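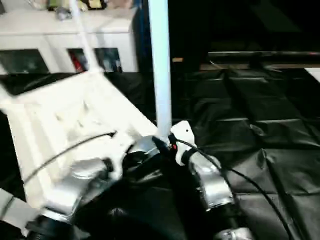

Figure 1. White cabinet with small items stored on top.

3.2 Classification of seating and storage items

Items entering the Burmont household survey were sorted first by use and then by the way the load is carried. Storage furniture was kept apart from seating at this stage. A cabinet fails slowly at its hinges and shelf supports and is often kept in service long after it has lost a door, while a stool or chair with one bad joint is usually withdrawn at once. Combining the two groups, as in the earlier Clokell inventory, hides this difference and gives a mean service life that describes neither.

The final register held 3325 items. Each was given a material code, a joint code and a condition grade. Where an item used more than one material, the code follows the part that carries the sitter or the stored goods. Grades were set by one assessor and checked by a second. Disagreements were settled by Nayeli Hinojosa, who had no access to the owner's stated age for the item.

Moulded plastic seating was split into one-piece and assembled types. In one-piece seating the legs and seat leave the mould together and the wall thickness changes gradually. In assembled seating the legs are made separately and fitted into sockets or collars below the seat. The joint is then the likely place for play to develop, and the grade depends heavily on how firmly each leg sits in its socket. Ribs were noted as present or absent but not measured.

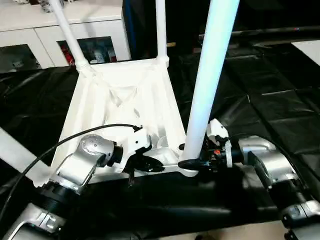 Figure 2. Moulded white plastic seating seen from its underside, with ribbed interior, angled braces and collared leg joints.

Owners were asked to give the year of purchase and the room in which the item was mainly used. Answers on age were poor. Many owners rounded to the nearest five years, and items received from relatives were often dated from the time they changed hands. For this reason age was treated as a banded variable, with all items over 15 years placed in a single open band. Room of use was more reliable and was kept in full.

Outdoor use was coded separately from room. Sunlight makes many plastics brittle, and a stool kept on a balcony cannot fairly be compared with one kept in a hallway – even where both were bought in the same year. Items moved between indoors and outdoors with the season were coded as outdoor.
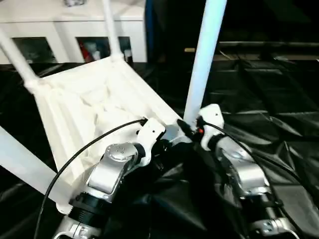 Joint play was graded by hand on a scale from 0 to 2, where 0 is no movement that can be felt and 2 is movement that can be seen. A finer scale was tried on 100 items in the Bozsik pilot and dropped, as the two assessors agreed too seldom on the middle grades. The coarse scale loses some detail but gave stable results when the same items were graded again in October. Cracks were entered under a separate code and did not change the joint grade.

Items with missing legs were kept in the register but left out of the joint analysis in Section 4.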